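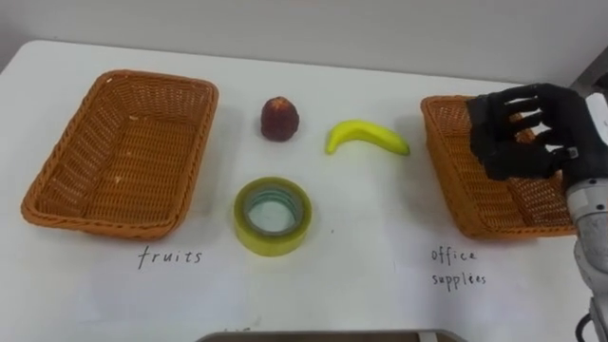 Basket sorting is a method of household and office organization in which loose articles are assigned to open containers according to category. The containers are usually alike in material, and the category of each is shown by a written label. Labels may be attached to the rim or, as with the handwritten "fruits" and "office supplies" beneath two wicker baskets, placed below the container, where they can be read from the front. Under such a scheme a banana belongs to the first group and a roll of packing tape to the second.

The practice was described in detail by Pauline Rowbotham, whose handbook for the furnishing firm Stukero listed more than 200 common articles under 12 headings. Rowbotham recommended broad categories for shared rooms and narrow ones for pantries.
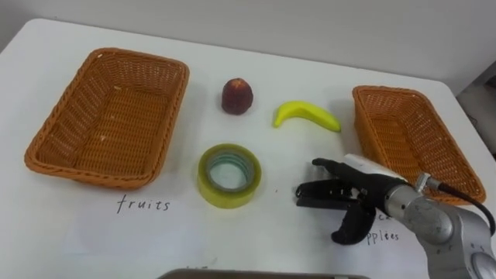 Woven baskets remain the most common container for the purpose. They are light, admit air and can be lifted with one hand when partly filled. Shallow rectangular forms with a flared rim, such as the larger basket at left, leave the entire floor of the container open to view. Deeper forms hold more but tend to hide small articles. Eilif Torvik advised a depth of no more than a hand's width for fruit, which bruises when stacked.

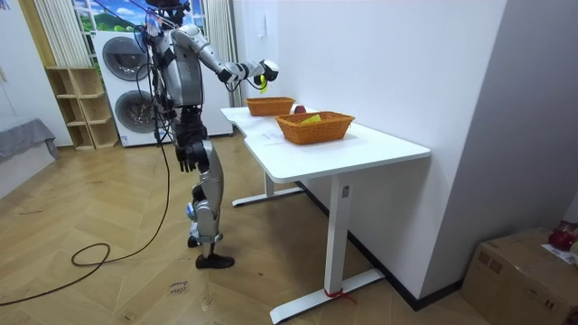
Two wicker baskets on a white standing desk, with a red fruit between them.

Related methods include drawer division and shelf zoning.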